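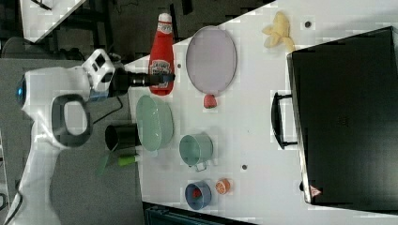
Manchas de molho: como salvar toalhas, panos e tábuas

Ketchup, molho de tomate, morango amassado... quem cozinha com gosto suja mesmo, e ainda bem! Mancha vermelha assusta, mas sai muito mais fácil do que parece, desde que a gente não saia esfregando no desespero.

Toalha de mesa e guardanapo de algodão
Tire o excesso com as costas de uma faca e passe água fria pelo avesso do tecido. Água quente, nem pensar (ela fixa a mancha!). Depois, uma gota de detergente neutro, massagem com os dedos e 30 minutos de molho com uma colher de vinagre branco. Se ainda sobrar aquele alaranjado teimoso, estenda a peça molhada no sol. Adoro esse truque, funciona até com babador.

Tábua de corte
Sal grosso e meio limão: esfregue, espere cinco minutos, enxágue e seque em pé. A minha é de bambu, já tem oito anos e continua linda.

Pote plástico
Encha com água morna, detergente e um pedaço de papel-toalha, tampe e chacoalhe com vontade! O papel puxa a gordura colorida.

Tampa de ketchup grudada
Deixe de molho em água quente e limpe o bico com um palito. Guarde o frasco de cabeça para baixo na porta da geladeira e aproveite até o fim.

A leitora Puspita Ngui escreveu contando que usa bicarbonato no lugar do sal na tábua. Testei em janeiro e gostei bastante, principalmente para tirar cheiro de alho. Só não deixe secar na madeira, que fica um pozinho branco chato de remover.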